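The Tistero White Throw, After a Winter of Daily Use

Posted by Pak-hei Tu in Bedding & Linens
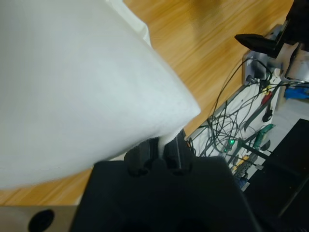
I should say at the start that I'm picky about white fabric. I grew up in a house where the good towels lived in a closet and never came out, and I think I've spent my adult life rebelling by buying white things and then using them every single day. So when my sister-in-law sent me a link to the Tistero throw (the fleece one, in the plain white, they call it "Chalk"), I read the page twice, grumbled at the price and ordered it anyway. It was $47 with shipping, and it came in December, right when our living room gets drafty and everyone starts stealing each other's blankets.

First, the feel. It is soft! I know every throw on the market claims to be soft, but plenty of them have that slippery, squeaky softness that catches on dry hands, and this one doesn't do that to me. The surface is smooth with a little bit of fuzz to it, and it has enough body that when you pick it up by one corner the rest hangs in a big, rounded, lazy kind of fold. My old Sedgwick throw was thinner and went limp the moment you lifted it. If you like a blanket that drapes close to your knees, the Sedgwick is still a decent choice and I keep mine in the car. For the couch I want something with loft, and the Tistero has it.

Now for the washing, where I expected to be let down. The tag says cold water and low heat, and I followed it for the first few washes like a good customer. Then my son spilled cocoa on it (of course he did) and I went to warm with a scoop of oxygen powder and hoped for the best. The cocoa came out completely. I've washed it most weeks over the winter and it's still a clean white, maybe a touch creamier than when it came out of the bag, though I only notice when I lay it next to a new pillowcase. It did shed in the first two loads. The lint trap looked like it was growing a beard, and I'd wash it by itself until that settles down, especially if you own as many black socks as my husband does.

Drying takes a while. One full cycle on low leaves the middle a little damp, so I take it out and spread it over the dining table for an hour before I fold it. We have an old wooden table, that orangey honey color everybody had once and then everybody got rid of, and I've become weirdly fond of the way white linens look on it. Do wipe the table first. I forgot once and folded a smear of marmalade right into the center.

Folding deserves its own paragraph because it's my one real complaint. The fabric is thick enough that it fights you. I start by pinching the corners together and shaking it out, then I fold it in half the long way, press the air out with my forearm, and fold in thirds. By that last fold it's a fat, bouncy bundle that wants to open back up, and it won't fit on a narrow shelf. Mine sits on top of the Lurnach bench in the hall, a bit slumped to one side. If you have small closets, measure before you buy. I didn't, and I had to move a whole stack of guest towels to make peace with it.

I also tried the Ovix fleece, which a neighbor lent me for a weekend so I could compare. It's lighter and folds down much flatter, and it was dry after a single cycle. It also crackled with static every time I got up, and our cat wouldn't go near it after the second zap. She sleeps on the Tistero every afternoon, so I guess she has cast her vote.

As for size, it covers me from my shoulders to my feet with some left over to tuck under, and I'm 5'3". My husband is a good deal taller and his toes stick out, but he says he runs warm and doesn't mind. Two people can share it for the length of a movie if they like each other.

Would I buy it again? Yes, and I've already ordered a second one for the guest room, where it will probably stay whiter than ours. I'd just like them to add a hanging loop, and maybe a few words on the tag about the shedding.

Good: very soft, nice and thick, washes up well, no static so far
Less good: bulky when folded, slow to dry, sheds at first
My rating: 4 out of 5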